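The Case for the Visible Gap

Most arguments about cabinet fronts are arguments about color. I would like to have one about the space between them.

A gap between two panels is called a reveal in the trade, and it is usually treated as a leftover. The designer fixes the width of the fronts, the installer hangs them, and whatever remains is the gap. Buyers are then told that a small one means quality. I think this is a poor test. A gap should be given a dimension at the start, drawn on the plan, and defended through the rest of the job like any other dimension.

The reason is arithmetic. Panels are cut to a tolerance, hinges are drilled to a tolerance, and the box behind them is never quite square. If the drawing calls for a gap of 3 mm and the combined error is 1 mm, the gap varies by a third of its width. Anyone can see that from across a room. If the drawing calls for 11 mm, the same error is under a tenth, and it disappears. The wide gap looks more accurate than the narrow one even though the work behind it is identical. The eye compares one end of the slot with the other and judges the ratio.

I first took this seriously on a storage wall in the Lemora building, a refit of offices above a print shop. The fronts were gray, matte, and flat. The original drawings had them closed up as tightly as the hinges would allow. Amr Shehata was running the installation, and he asked for the drawings to be redone with a wide, dark slot between fronts. I opposed it. It meant recutting every panel, and I considered the slot a fashion. The client sided with him, mostly on the grounds that a wide slot could also serve as a finger pull and the handles could be deleted from the order.

The wall has been in service for several years. The slots still look parallel. In the adjoining corridor, which was done from the old drawings to save time, two of the doors have dropped slightly and the tight joints now read as wedges. The movement in the corridor is small. I have measured worse on walls that nobody complains about. It is the narrowness of the joint that makes it visible.

There are objections, and some of them are good.

The first is dust. An open slot admits it, and a dark slot shows pale dust well. This is true. A narrow joint also admits dust, but it hides the result, and a cleaner cannot get a cloth into it. A slot wide enough for a fingertip is wide enough for a folded cloth or a brush attachment. I would choose the dirt I can reach. In a workshop with a saw running I would choose differently, and fit a brush seal.

The second is lost storage. On a run of fronts the slots add up. In practice the space taken is space in front of a side panel or a divider, where nothing could be stored anyway. If the divider sits directly behind the slot, the interior volume is unchanged. If it does not, the layout should be looked at again.

The third is that the slot exposes whatever is behind it. This is the objection I respect most, and it is where the cheap versions fail. A raw board edge or a strip of wall paint at the back of the slot will spoil it. The back and both sides need to be finished dark, and the finish has to continue past the point where a person bending down can see in. A charcoal back strip is usually enough. Pure black is harder to keep uniform, and it makes every touch-up show. The edges of the fronts can be a tone darker than the back, which keeps the recess readable as a recess and prevents it from looking like a painted line.

Surface matters too. A matte gray front works with a slot for the same reason it works badly with a bright metal handle: it gives the eye little else to look at. There are no highlights to speak of, only a slow change in tone from one part of the panel to another as the light falls off. Against that, a straight dark line is the strongest element on the wall. If the line is good, the wall is good. Gloss is a different case. It throws reflections that break at every joint, and two gloss fronts that are out of plane by the thickness of a business card will bend a window frame in two.

Matte has its own costs. It marks. A thin light scratch on a flat gray surface catches the light at certain angles and cannot be polished out without leaving a shiny patch, which is worse. The Sedance finish we used at Lemora came with a repair pen that I would advise leaving in its packet. My own practice is to wipe the mark first, in case it is only a fiber, and then to leave it alone. A wall of storage is a working surface, and a scratch a few inches long does not alter its function or, at a normal distance, its appearance.

What I am asking for is modest. Put the gap on the drawing. Give it a width that is several times the expected error. Finish the inside of it before the fronts go on, when a brush can still reach. Check it at the top and bottom after hanging, and check it again after the first heating season, in March or so, when the boards have dried as far as they are going to. The adjustment screws are there to be used twice.

I have since specified the wide slot on two further jobs, Nilsuwan and Drinia, and on the second I had to argue for it against an installer who said what I had said to Amr. His panels were already cut. We lost 132 mm of front across the full run by trimming them, and he recorded the hours separately so that I would see them on the invoice. They were fair hours. I signed for them and asked him to keep the offcuts for the plinth.
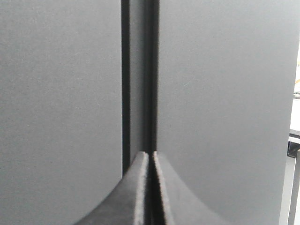

The plinth, for the record, got the same slot along its top edge, and I would do that again as well.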